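Ysaline Texier on revising a myth for young readers

2022-04-27

Ysaline Texier's third novel, Girkcombe, retells the story of Atalanta from the footrace backward. The book is aimed at readers of twelve and up and is published by Honstead, which also issued her two earlier titles. It began as a 900-page draft. We spoke by phone, mostly about method.

The first question was why she put the race at the beginning. In most retellings it is the climax: the suitors run, the apples are dropped, Atalanta stoops for them and loses.

"Readers who know one thing about her know the apples," Texier said. "If I hold that back for the last chapter, they spend the whole book waiting for it. So I spend it on page one. After that the question is how she got to the starting line, and that part of the tradition is thin enough to work with."

The reverse order is strict. Each chapter ends at the point where the one before it in the printed sequence began. Texier tracked this with a table that listed, for every chapter, what Atalanta knows, what the reader knows, and what physical state she is in. An injury to the left hand, for example, appears bandaged in chapter four and is received in chapter nine.

"The hand was a problem for months," she said. "I had her drawing a bow in chapter six. In story time, six comes before four but after nine, so the hand is already hurt. My copy editor found it. I rewrote the hunt so that she throws a spear."

The drafting took place at her kitchen table and, later, in a workroom she used on weekday mornings. She writes on a laptop with the network turned off and prints each chapter before revising it.

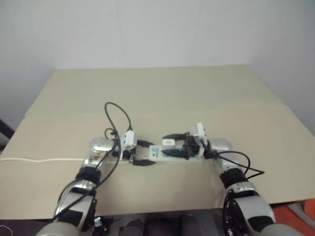 Tabletop with power strip.

The title puzzles some buyers, as Girkcombe is plainly no Greek name. It is the village in the frame story, where a girl named Bitar copies out the legend for a schoolteacher and changes it as she goes. I asked whether the frame was present from the start.

"No. It came in with the second full draft. I had a narrator who knew too much and had no reason to be telling anyone. Bitar gives the narration a source. She is thirteen and she has opinions. When the text skips something, the reader can ask whether the legend skips it or whether Bitar does."

The Bitar sections are short, never longer than two pages, and are set in the present tense. They run forward while the legend runs backward, and the two lines come closest in the final chapter, where the infant Atalanta is left on the mountain. Texier would not discuss that chapter in detail. She did say that the she-bear is in it and that it does not talk.

Talking animals were removed at an early stage, along with most of the gods. Artemis remains, but only in reports made by other characters. Aphrodite, who supplies the apples in the usual version, is replaced by a merchant called Trulari.

"I wanted someone who could be bargained with," Texier said. "A goddess hands over the apples and the matter is closed. Trulari names a price, and the price is unpleasant. It also means that Hippomenes has to do something to get them. In the sources he prays, and prayer is hard to put on the page for more than a paragraph."

Hippomenes himself is handled with some restraint. He has few lines and is seen mostly from a distance. Readers looking for a romance may find the book cool. Texier accepts this and says that an earlier version gave him up to 100 pages of his own, told in the first person. They were cut in August, before the manuscript went to Honstead.

"He was charming and he took over. Every test reader wanted more of him. I took that as a reason to remove the section."

On language, her rule was to avoid both archaic phrasing and current slang. Characters use contractions in speech. Units of distance are given in paces or days of walking. Greek terms are used only where no plain English word exists, and there is no glossary. She read all the dialogue aloud twice, once at normal speed and once slowly, and marked any line where she stumbled.

I asked what she reads while working. She said she avoids other retellings during a draft and reads manuals and travel accounts. For this book she used an old handbook on sheep keeping, parts of which ended up in the chapters set among the hunters' camps.

Her next project is also drawn from Greek material, but she has not settled on a figure. She is considering a minor character from the voyage of the Argo and has started a new table. The first column is filled in.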